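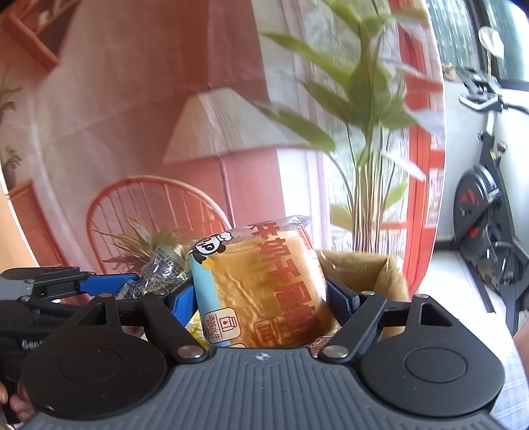
I got the budget sheet for our gripper project yesterday, and it's a little heftier than I'd hoped! We're ordering seven more hand-held grippers from Pralix in October, at $1,025 apiece, plus 50 spare finger pads (those things wear down fast). Primo Ferri, who signs off on our equipment money, wanted to wait for the new Skadus model, but I talked him out of it - we'd lose the whole fall. Groceries get their own line now too, and I put in for 20 bags of mixed stuff, packaged bread included. Chargers are still a question mark. Irum owes me a quote, so I'll post the final total once I have it.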